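Printed cloth and the repeat problem

Ohemaa Adjei has supervised print registration at Pullden for most of her working life, and she measures a pattern before she looks at it. The figure she wants is the repeat: the distance after which a design begins again, top to bottom.

"People buy by width and color," she says. "The repeat decides how much cloth is wasted."

Pullden prints household textiles, mainly table linen and curtain fabric, in runs of 2,000 meters. Short runs of 200 meters are accepted for samples. Setup is the same for both, so the short runs cost more per meter.

Adjei divides designs into directional and tossed. A directional design has a top, and every panel must be cut the same way up. A tossed design has its motifs turned at several angles and can be cut from either end. Vines fall between the two. "A vine reads as direction even when the leaves don't," she says. "On a curtain you notice. On a table, where people sit on all sides, it matters less." 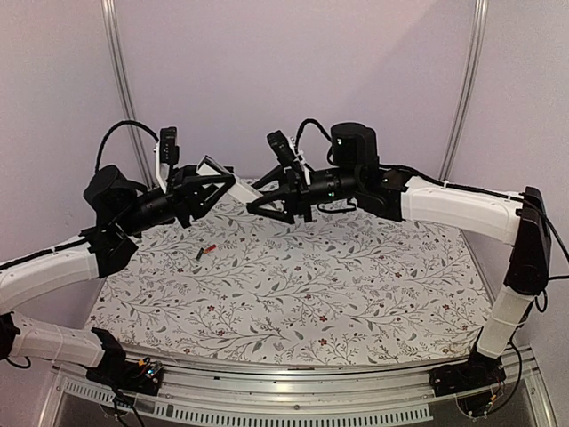 Gray vine-and-leaf print on a white ground.

One-color work on white is often assumed to be the easy end of the trade. Adjei disagrees. With several colors, a small error in one screen is partly hidden by its neighbors. A single gray gives the eye only an edge to follow, and any break where the repeat joins shows as a line across the cloth.

Her colleague Sena Frimpong keeps the fault log, which stood at 734 entries in September. Most concern joins, and the next largest group is shade drift between batches. Gray is prone to it -- a slight excess of blue in the mix is visible once two lengths are laid side by side.

"We tell customers to order the full quantity at one time," Frimpong says. "They order half, then call back in the spring."

On care, both are brief. Wash before hemming if the cloth is cotton. Iron on the reverse. Store it rolled, if there is space, as a fold left for months can wear the print along the crease.

Adjei is now testing a longer repeat for the table linen line. The first samples are due back from finishing next month.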